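# Cleaning a carpet before guests come

My uncle Omid Mirzaei taught me this method in March, and I still use it in our flat in Brendbridge.
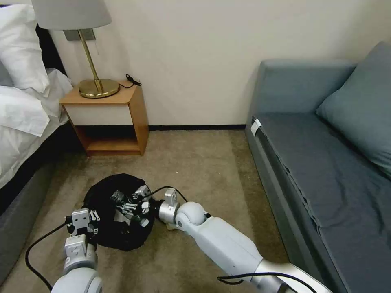
Baking soda works best on a carpet with short hair. First take up everything that lies on the floor, also small things like a crumpled black bag on beige carpet, and vacuum slowly in two directions. For a small bedroom I use 200 grams.

1. Spread the soda with a kitchen sieve.
2. Brush it in softly with a dry brush.
3. Wait 80 minutes with the window open.
4. Vacuum again, 3 times over each part.

For dark carpets, try first in a corner behind the door.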